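Stuludham Makers Help > Small Robot Arms > Faults and Failures

Right arm drops out halfway through folding, takes the left one with it
Posted by gastutitz_garage in November, 338 views

I have a pair of small servo arms clamped to opposite sides of a white table, running a cloth folding routine that I have been improving since spring, in the sense that it used to work. The cloth is green and deeply uncooperative but it isn't the problem. I think.

The fault goes like this. Both arms start up, home properly, and reach in for the cloth. They get through the first grab most of the time. Somewhere in the second move the right arm goes limp, the wrist sags onto the table, and about a second later the controller decides that if one arm is on strike then both are. Everything de-energizes. The log says "overload, ID 6" and then a long list of other things that are upset about ID 6.

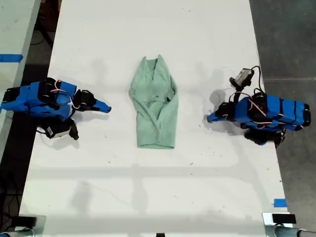 ID 6 is the gripper servo on the right arm. I have swapped it for a spare, and the spare does the same thing. I have swapped the power supply. I have lowered the speed to the point where my wife asked if it was on. The failure moved from the second move to the third, which I suppose is progress if you're willing to call anything progress.

Things I have noticed, in no order:

It happens more in the evening. I don't trust this, but it does.

The servo is warm when I touch it afterward. So is the left one, though less.

If I run the whole routine with no cloth at all it will go all night. I left it once and it did 216 cycles of folding nothing, beautifully.

The tips are wrapped in blue tape with little pads on the ends, which I did in August when the bare plastic kept sliding off the fabric. It has been fine since then, mostly. The fault started in October, so I don't think that's it.

My other question is about the limp arm. When it drops, it drops fast, and I've had my hand in there to straighten a corner more than once. Is there a way to make it sag politely? I'd like an answer before I need one.

Dvořáček_fan
7 replies to date, new member

Check your cables. It's always the cables.

Also what kind of table is that? Mine wobbles.

Assunta Cattaneo
Regular

It is sometimes the cables. Reseat them, it costs you a minute. But a cable fault doesn't usually wait politely for the cloth to show up, and your 216 empty cycles make me think the servo is telling the truth and is really overloaded.

I had the same message on the pair at Graltley for most of a winter. We replaced two servos and one innocent power brick before looking at what the gripper was being told to do, and what it was being told to do was close to zero. All the way shut. With bare fingers, zero is where the tips meet, so the servo gets there and relaxes. Then somebody (me) put pads on. Now the tips meet before zero, and the servo spends the rest of the move pushing one pad into the other as hard as it can, looking for a few degrees that no longer exist.

That would be bad enough, but cloth makes it worse. One layer of towel is squashy. Two or three layers, where a fold has doubled over, are a good deal less so, and that's your second move. Your empty test passes because the pads alone only push it partway into trouble.

The easy way to find out is to close on something thin and stiff that can't squash, and read the load while it holds.

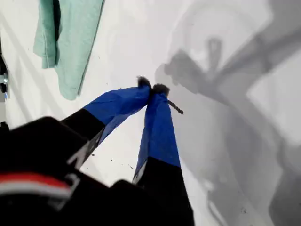 Thin-rod test: tips closed on the rod, towel moved out of the way.

Go down in small steps and stop at the first position where the rod doesn't slip when you tug it with your fingers (arm parked, other arm off). On ours the commanded closed position had been 2128 and the rod was already held tight well before that. Everything past it was pure heating. Write down the number you get, back off a hair, and make that your new closed position. Then set a torque limit on the gripper joint only. Don't copy my number, your pads aren't my pads.

As for "it was fine from August to October", tape moves. Look for a loose flap near the tip, or layers that have crept and bunched up. Every time you press a flap back down you've changed the thickness a little. I'd also watch where the fingertip goes when it reaches for the edge of the cloth. If it comes in too low it leans on the table, and the table always wins.

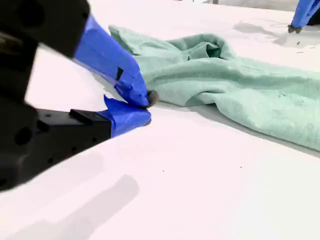
Raise the grasp height by a couple of millimeters and see whether you still catch the edge. If you miss half the time, put back one of them. Do this after fixing the closed position, one change at a time, or you'll never know which one did it. I speak as someone who changed four things in one afternoon and then wrote "fixed??" in the notebook.

Now the arm dropping. Your overload handling probably cuts torque on everything when any one joint complains. Change it so a gripper overload opens the gripper and holds the rest where it is, then lowers the arm slowly to a rest pose before letting go. Leave the emergency stop alone. That one should cut power, and the arm will drop, and so your hands shouldn't be under it. Straighten the corner with the arms parked and the torque off. Yes, it's slower.

gastutitz_garage
Original poster

Closed position was zero. Of course it was. I did the rod thing with a drill bit and had a firm grip a long way before the servo thought it was finished.

New closed position is in, torque limit is in. It's at some 3000 closes without the overload, in batches, with the cloth. The evening theory is withdrawn. I was just running longer sessions after dinner.

I haven't touched the grasp height yet because I'm enjoying myself. The slow lowering works on the left arm and on the right it stops halfway and holds there like it's hailing a cab. Will post the code in the other section.

Dvořáček_fan

Did you reseat the cables though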